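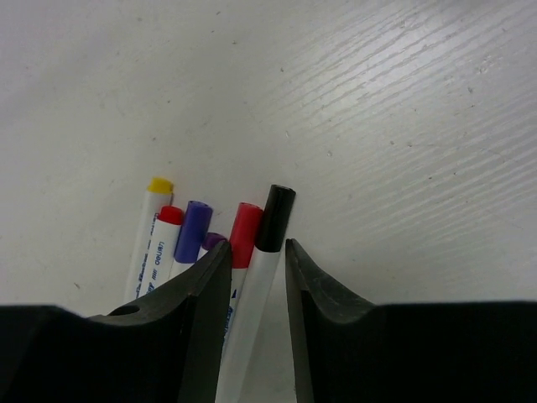
Section 5: Teaching the Desk-Tidy Chore

Read this section before you promise anyone a clean desk. The Dralum two-arm kit can learn to put away markers and other small desk items. It learns the way a bored teenager does, slowly and with supervision. Lorna Galang, who runs our test bench at Stockdale, still clears her own desk by hand because it takes her 20 seconds.

Before you start

Clear the table of coffee, keys and anything you love. Wipe it down. Open Nanineo on your computer and check that both arms show as connected.

CAUTION: Keep hands and sleeves out of reach of both arms while either one is powered. The stop button works best when you can reach it without leaning across the robot.

1. Choose one kind of item for the first lesson. Dry-erase markers are a fair choice: they're light, cheap and hard to break.

2. In Nanineo, select New Chore and give it a name. "Tidy" is taken. Everyone's first chore is called "Tidy."

3. Set grip force to Low.

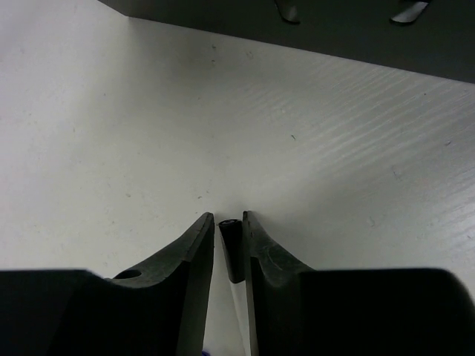

Small dark items call for patience at this force. If the fingers let go early, raise the setting one notch and try again. Don't jump straight to High — the arm will hold on beautifully, and you'll be shopping for office supplies.

4. Guide the arm through one full pickup, then press Save.

5. Repeat with a see-through item. Clear and tinted plastic is where household robots still earn their reputation, so save several extra pickups, with the item turned a little each time.

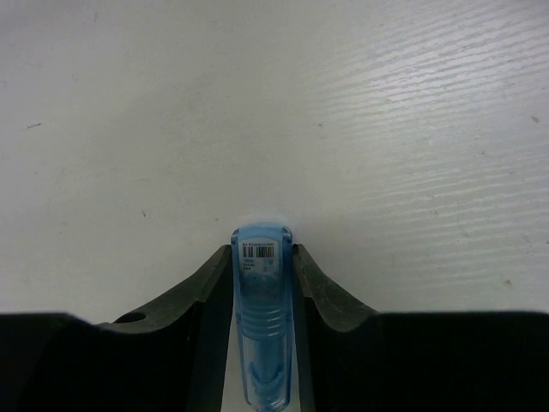
6. Move the items to new spots and record again. A robot that has only seen one layout has learned one layout.

7. Bring in the second arm. Select Shared Table and set a waiting spot for each gripper.

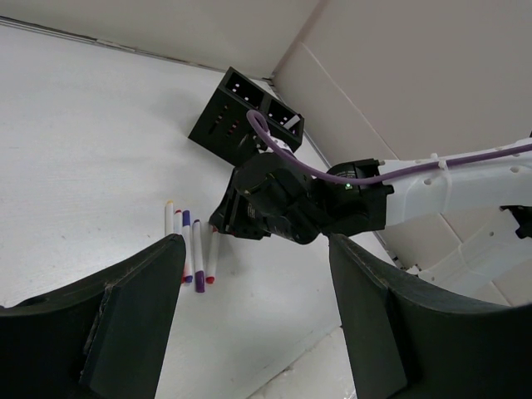 Markers lying side by side are harder than they look to a person. Start with wide gaps and close them up over later lessons. If the arms pause and seem to be thinking it over, error 718 will usually follow; clear it and send both arms home.

NOTE: Plan on up to 100 saved pickups before you let the chore run unattended in the same room. Bemivden owners with older grippers should update them first (see Section 2).

8. Press Run and stay nearby. Keep the marker caps on.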